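Unit 6: Storing Fruit at Home and in Small Shops
Handout for session 14

Read before class. Bring your shelf-life chart from September.

Climacteric and non-climacteric fruit

Fruit falls into two groups according to what happens after picking. Climacteric fruit goes on ripening. Its breathing rate rises, it gives off more ethylene, and starch turns to sugar. Bananas, apples, pears, peaches, avocados and tomatoes belong here. Non-climacteric fruit stays much as it was on the day it was cut. Grapes, cherries, strawberries and citrus belong here – they may change color a little, but they do not get sweeter.

Ethylene

Ethylene is a gas and a plant hormone. Ripe fruit makes it, and unripe fruit nearby responds to it. A closed paper bag holds the gas in and speeds things up. Open air carries it off. Keep leafy greens, cucumbers and carrots away from apples and bananas. Greens turn yellow and carrots turn bitter.

Temperature

Cold slows breathing, but tropical fruit is hurt by it. Bananas suffer chilling injury below 13 °C. The skin goes gray-brown and green fruit may never ripen properly. Ripe bananas can go in the refrigerator; the peel darkens and the flesh stays good for a few days. Apples and pears keep best just above freezing.

Moisture and bruising

Fruit loses water through the skin and the stem scar. Wash it just before eating. Stack soft fruit in a single layer where you can, and check the bottom of the crate first. A bruise breaks cells open, enzymes meet air, and the spot turns brown. Mold gets in at the same place.

Case for discussion

Shearer, a corner grocery, logged 539 bananas over 14 days and kept them beside the apples the whole time. Write half a page on what you would move, where you would put it, and what you would expect to see by the end of the first week.

Terms to know: ethylene, respiration, chilling injury, senescence, enzymatic browning.

Revised October 25, 2020

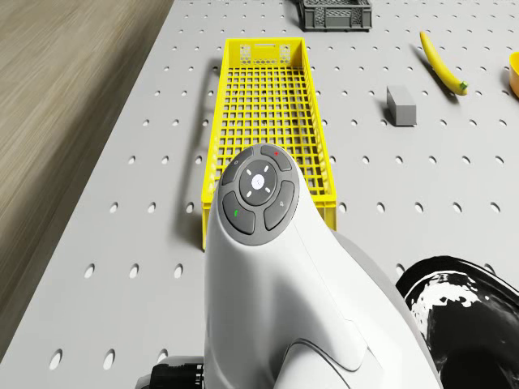

Damián Núñez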